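Pamer 402 Head-Mounted Recording Kit
Vestcombe > Data Collection > Two-Arm Systems

The Pamer 402 records synchronized head video, joint positions and gripper commands from a two-arm robot under operator control. It is supplied as a recorder, a head bracket, two gripper cables and a license for the Mutorham labeling software.

Each run is saved as one episode with a task name, a start mark and an end mark. Shelf work is the most common use: an operator guides the gripper to a bottle or carton, and the recorder stores the full motion along with the view from the head.
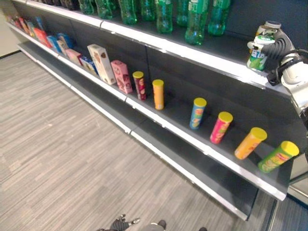

How many episodes are needed before training can start?
Plan on 200 per task for a first model. Tasks with many package shapes usually need more, and the software will flag shapes that are short of episodes.

Failed grasps can be kept or dropped. Kept failures are tagged and stored in a separate folder, and they do not count toward the task total.

Specifications
Internal storage: 2000 episodes
Connection to robot: wired Ethernet
Export: video plus one table of joint values per episode
Rated bracket life: 3000 mounting cycles

Brackets ordered before August use the older two-screw plate. An adapter is sold separately.

Next shipping date: 12th November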